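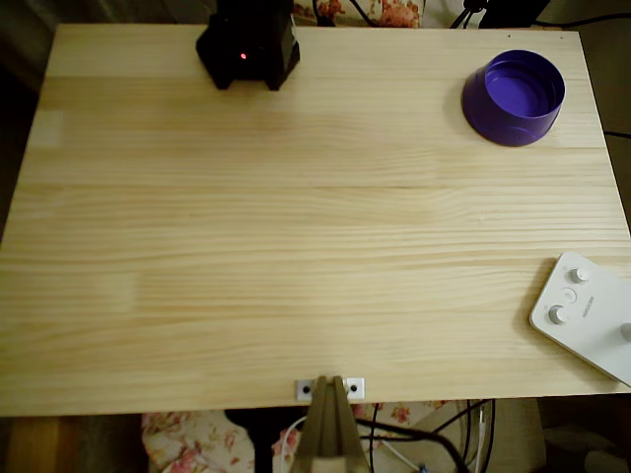 **Ticket:** arm stops short of the purple cup
**Opened by:** Jolene Tautahi
**Status:** open, sulking
**Bench:** pine table, Siltmont workshop

1/19/24

Symptom: the arm homes fine, gets told to go to the cup, sets off with every sign of confidence and halts well before it arrives. Log says `ERR 209 - target outside limits`. The target is on the table. The arm is bolted to the same table. I feel they could come to an arrangement.

Tried so far:

- Power cycle. Same error.
- Longer power cycle, with tea. Same error.
- Moved the cup nearer the middle. Arm got to it, closed on the rim, let go. So the gripper works and the complaint is about distance.
- Moved the cup back to the right. Error 209 again, in what I can only call a smug font.

Config as found:

```
profile: flisa_short
max_reach_mm: default
move_timeout_ms: 2000
retries: 2
```

**Upendo, reply**

What's `flisa_short`? Flisa was the old arm, the one with the bent elbow that we stripped for parts in July. Its reach limits would explain a lot. Can you load the Mokoena profile and run it again? Leave the timeout alone for now, one thing at a time please.

**Jolene**

Loaded `mokoena_v2`. Error 209 gone. New behaviour: the arm goes all the way out to the cup and comes down 29 mm to the left of it, where it grips a helping of air and brings it home. Repeatable to within a millimetre, so full marks for consistency.

Also spent a while suspecting the knobs on the white box. Turned one right down, the offset stayed exactly where it was, put it back. Crossing that off.

**Upendo**

Same amount every time sounds like the base offset. The Mokoena file assumes the mounting bracket is centred on the near edge of the table. Did anyone measure ours when it went on?

**Jolene**

Define "measure". I stood back and squinted.

Will do it with a tape tonight and put the real number in `base_x`. If that fixes the cup I'll try it at the far left as well before closing this, as last time I closed one early it came back as three tickets.

**Upendo**

Fine. Please also delete the Flisa profile while you're in there, or at least rename it. And the Narov cable ties have arrived, for whoever feels moved to deal with the black cables under the table.

**Jolene**

Renamed to `do_not_use_flisa`. Cables noted. Assigning that one to you.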